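Search tickets Search

Ticket 697: lid handoff, breakfast cooker task, arm drops or drags the lid
Opened by: Liesbeth Postma
Status: open (again)
Site: Vurncombe, bench 2
Software: Mulder planner, Brostora wrist driver

Okay, reopening this one, sorry everybody. I closed it last week feeling pretty good about myself and then the very next morning the left arm put the lid down on the pot handle and slid it halfway across the top of the cooker. So we're back!

Quick recap for anyone who wasn't on the original thread. The job is a household chore, start to finish: take the lid off the little mint-green cooker, put something in the pot, put the lid back on, turn the knob. My nephew could do it at five. He'd also lick the pot, but he could do it. We have two arms, a wrist camera on each, and a planner that can fold a dish towel on a good day, and we've been at the lid part since before the holidays.

I'll put down everything I tried, in order, because last time I only wrote up the fix and Prukia support (rightly) asked me what I'd ruled out.

First thing, symptoms. There are really two failures and I'd been lumping them together, which was dumb.

Failure A: the left arm closes on the lid knob, lifts fine, and then the lid rotates in the grip while it's hanging there. It doesn't fall. It just tips, slow as anything, until one side of the steel rim touches the top of the cooker. Then the force check trips and everything stops with "unexpected contact, wrist L."

Failure B: the lid comes up clean and level, the right arm goes in with the food, and somewhere in the middle of that the left arm decides the lid has moved when it hasn't. It "corrects" by an inch or two. Sometimes that's harmless and sometimes it bonks the other gripper. Log line is "target pose jump, object: lid."

A is annoying. B scares me a little, because I don't like an arm that changes its mind with glass in its hand.

Step 1. Checked the boring stuff. Power cycled both wrists, reseated the cable on the left one (it was snug already), ran the Brostora self test. All green. Ran the lid lift alone with the right arm parked. 16 lifts, no pose jump at all, two tips. So failure B needs the second arm in the picture and failure A doesn't care. That was worth knowing, and I wish I'd done it in the first ticket instead of fiddling with gains for two days.

Step 2. Grip height on the knob. The knob is a flat disc, not a ball, and there isn't much of it to hold. If the fingers come in too high they get the top edge of the disc and that's it, and the lid swings like a gate. I lowered the approach. Too low and the fingertips scrape the glass, which makes a noise I can feel in my teeth. There's a window in there that works and it's small. I set the approach height off the knob itself instead of off the lid rim, and the tipping got a lot better right away. Not gone, though.

Step 3. Grip force. Turned it up. Don't do this! I know, I know, everybody's first instinct, mine too. With the flat disc, more squeeze just makes the thing want to pop out sideways if the fingers aren't lined up across the middle. I put it back where it was. If you're reading this later and you're tempted, please go do step 4 first.

Step 4. Centering. So it seems the fingers were landing a touch off the middle line of the knob. Off center means the weight isn't balanced, and then you get the slow tip. I redid the hand-eye calibration on the left wrist with the dot board, which took most of an afternoon because the first board had a bent corner and I didn't notice until I'd gone all the way through. After the redo, I ran 16 more lifts. One tip. I was so happy I went and told people at lunch. This is where I closed the ticket, like a fool.

Step 5. Reopened. February 5, 2019, first run of the morning, failure B, the slide I mentioned up top. Nothing cracked. I swept the table off, checked the rim with my thumb and started over.

Step 6. Looked at where the planner thinks the lid is. Here's where I think the real trouble lives. The lid is see-through. The planner finds it mostly by its shiny rim and fills in the rest, and whatever is under the glass shows right through, so you've got the cooker's own edges and that long gray handle running across the top, all inside the circle. Add a polished pot next to it that mirrors every light in the room. A person looks at that and sees a lid. The Mulder planner sees a bunch of bright curves and picks a favorite, and when the other arm comes in over the pot it changes the reflections and then it picks a different favorite. That's my theory, anyway. It fits the logs. Every pose jump I have on record happens while the right arm is moving.

Step 7. Tested the theory, cheap version. Put a ring of blue painter's tape around the rim. Ran the full task with both arms. No pose jumps, none, all morning. Took the tape off, and got one on the fourth try. I'm calling that pretty convincing! But I can't ship a kitchen robot that asks folks to tape their lids, so the tape is a test and nothing more. It came off again when I was done.

Step 8. Tried locking the pose. Since we're already holding the lid, why is the planner looking for it? Once the fingers are closed on the knob the wrist knows where the lid is better than the camera does. There's a setting for this, "trust grasp," and it was off. I turned it on. Failure B went away completely for the rest of that session, and then failure A came back wearing a hat, because now if the lid does tip in the grip the planner has no idea and carries on as if it's level. Great.

Step 9. Where I am today. Trust grasp on for position, camera on for tilt only. That isn't a supported combination, I hacked it together in the config, and Prukia will probably yell at me. It works better than either one alone. It still gets a false tilt when the right gripper is moving fast over the pot, so I've slowed the right arm down for that part of the run. Slow enough that you could make yourself toast while you wait.

Stuff I ruled out, so you don't have to ask:

Lighting. Tried the overheads off, tried the window shade down. Jumps moved around but didn't stop.

The pot rack. I wondered if the wire rings inside were confusing things, so I pulled the rack out for a few runs. No change. Put it back.

The object in the right hand. We've been using soft things on purpose so nobody has to scrub egg off a gripper. Swapped to a wooden block for a while. No change, and the block is louder when it misses.

Worn fingertips. Swapped the pads on the left. The old ones looked fine, the new ones look fine, the lid still tips now and then.

Controller lag. Wrist loop is steady, nothing weird in there.

Questions for Prukia support:

Is there a proper way to mix grasp pose and camera tilt, or am I on my own with the hack? I'd love to hear I'm not the only one asking.

Can the pose filter be told to ignore changes that happen only while the other arm is moving? Even a crude on/off would help me.

Is there a knob grip profile for flat discs? The one in the library is for round knobs, and I've been bending it to fit.

Now, the part that's not really a ticket question, but Mulder's people asked us for a straight opinion and this is as good a place as any to leave it. They want to know if we think this is ready for a person's house. The rig as it sits is good for 3,000 cycles between services, so it isn't a wear problem, and it's plenty strong. I'd let it put things in a pot all day long. That half of the job is pretty much solved, at least with soft stuff and nobody reaching in. The lid is what kills us, and lids are everywhere. Pots, jars, bins, the washing machine if you squint. In a kitchen half of them are glass or steel, and both are miserable to look at with a camera.

What I'd want before I said yes is 100 full runs in a row with no pose jump and no touch on the cooker, at normal speed, with no tape and with my hack replaced by something somebody else has checked. We're nowhere close. On a shop floor I'd be looser about it, because there you can pick your lid! Make it solid, make it matte, give it a tall handle, done. I've said this to the Vurncombe folks already, and they liked that a lot more than the kitchen answer. If anybody has a bench job with a closed container and a dumb plain cover on it, I think we could run that by the end of February and I'd sleep fine.

For a home, no. Not yet. I do love watching it when it works, though. Both arms going at once, one holding the lid up out of the way and the other bringing the food in, is such an ordinary thing and it still gets me every time.

To do before the next update:

Rerun the full task at three right arm speeds, write down which ones jump.

Try a slightly wider finger pad so there's more contact with the side of the disc.

Ask purchasing for a second lid, because if I chip this one the whole bench stops.

Put the dot board with the bent corner in the trash, where it should have gone the first time.

Leaving the ticket open. Please don't auto-close it on me, I'm still poking at it and I'll add the speed results under this entry when I have them. Config file with the hack is in the bench 2 folder, the one with "lid_mixed" in the name. Don't load it on bench 1, the wrist offsets are different over there.
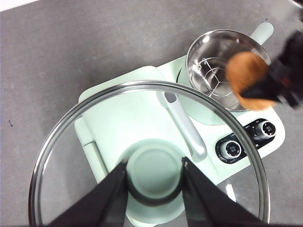 One more thing on the speeds: I'm starting from the slow end and working up, so if you need bench 2 for anything else, grab me before I get to the fast one. I'd like somebody standing by the stop button for that.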